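3.2 Household survey and diary

Households were recruited in two districts, Flultley and Grukside, and asked to keep a laundry diary in June. Of the 108 households approached, 29 returned a diary complete enough to code. Each entry gave the start time of the wash, the load type, the drying method and the place where the dry items were sorted. Sorting was most often recorded at a table in a shared living space (Figure 2). 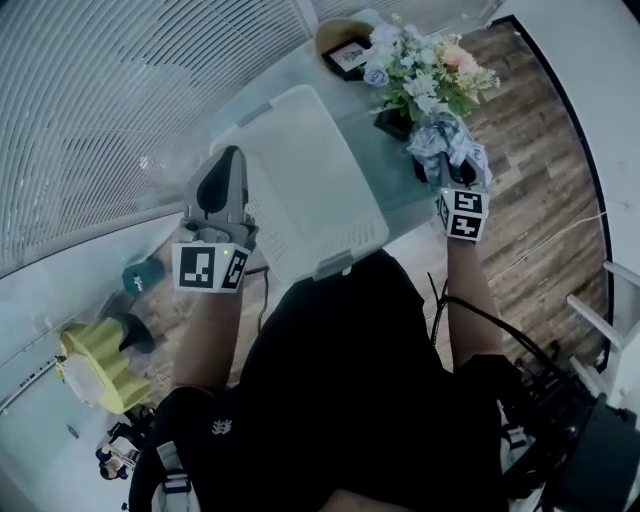 Figure 2. Table with a white laundry basket, a light blue and white cloth and a vase of artificial flowers.

3.3 Coding of entries

The diaries yielded 626 usable entries. Two coders (I. Polishchuk and W. Tavares) assigned each entry to one of 10 load types, following the scheme used in the earlier Patrício survey. Mixed loads were coded by the item listed first. Entries with no start time were kept for the analysis of drying method but dropped from the timing model. Disagreements were settled by discussion, and the codebook was revised once, when towels and bed linen were split into separate types.

Start times were grouped into four-hour blocks. Sunday was treated as its own category because the tariff offered by Clornela, the supplier in both districts, has a lower daytime rate on that day. 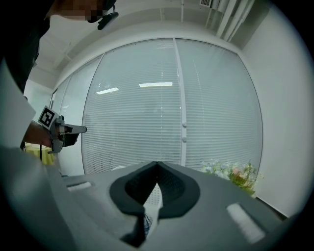
The timing model includes household size, tariff and district as fixed terms, with a random intercept for household. Weather was entered as a daily rainfall indicator taken from the nearest station. Load type was left out of the first specification and added in the second, which is the one reported in Section 4.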